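Farkuvari rules

The Farkuvari rules are a set of good-practice rules for bench work with two robot arms that share one work surface. They cover the layout of the bench, the routing of cables, the handling of hand tools and small hardware, and the records kept for each run. The rules take their name from the workshop where the first draft was written. The current text is dated 29/04/2022 and is maintained by Hanyu Ren.

The rules are voluntary and do not replace the safety standards that apply to industrial robots. They are meant for light arms working on small objects such as wrenches, screwdrivers, keys and padlocks.

History

The first draft grew out of a checklist used at Farkuvari for arms mounted on a common base. It dealt only with cables. A second draft, circulated in March of the following year, added sections on loose tools and on the gap between grippers. Wirkik and Zunditz, two makers of gripper parts, commented on this draft, and most of their remarks on finger wear were adopted. The Buchanan bench group later asked for shorter wording, and the text was cut from 157 clauses to the present 64.

Cables and sensors

Any cable that crosses a moving joint must be clipped to the arm and given enough slack for the full turn of the joint. A free loop near the wrist is allowed if it cannot reach the fingers of either arm. Camera plugs are to be checked by hand before the first run of the day. Wires along a side rail are tied in bundles, with the tails of the ties facing away from the work surface.

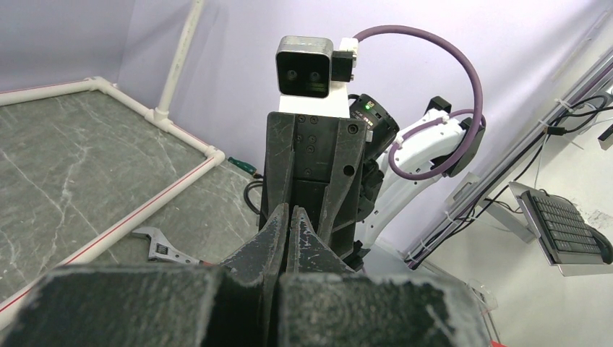

Work surface

The edge of the working area should be marked by something both operators and cameras can see. Plastic pipe is the usual choice, as it is light and gives way when struck. Tape is accepted on benches where a raised edge would block the arms.

Objects that are part of the task are placed inside the reach of at least one arm. The two grippers start each run apart and are not to close on the same object unless the task calls for a handover. Long tools are set down flat.
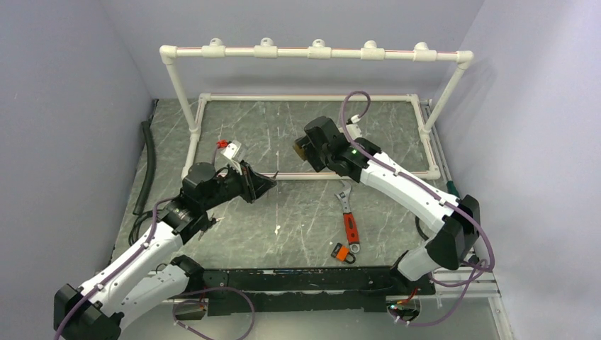 Speed limits depend on the task. The rules set 215 millimeters per second for general moves and leave the figure for handovers to the person in charge of the bench, who must write it down before work begins. Both arms must stop when either one is stopped.

Small and thin objects

Keys, open padlocks and lengths of wire have a section of their own. Thin wire is hard to pick out in a depth image, and the rules ask that at least one wrist camera have a clear view of it during a handover. Sharp ends are kept away from cable runs. 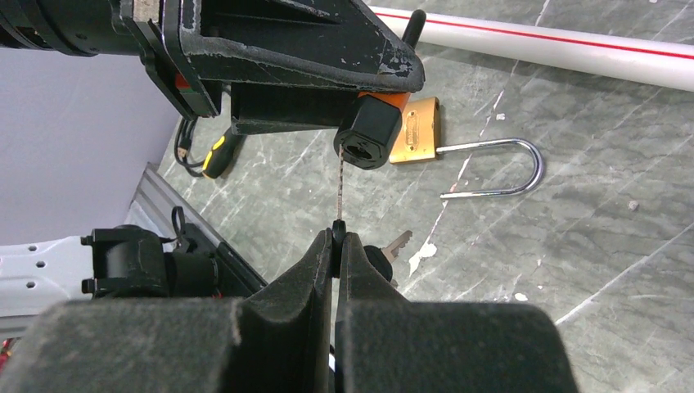 Twisted wire below an orange-banded fingertip, with a key and a brass-colored padlock nearby.

Inspection and records

Finger pads are inspected every 500 cycles and replaced after 3,000, or sooner if material has come away from the gripping face. Scratches on the outer housing are noted but do not require a repair. The log lists the task, the objects used, the pads fitted and any stop that was not planned. Logs are kept for two years.

See also

Bench layout
Cable management
Gripper maintenance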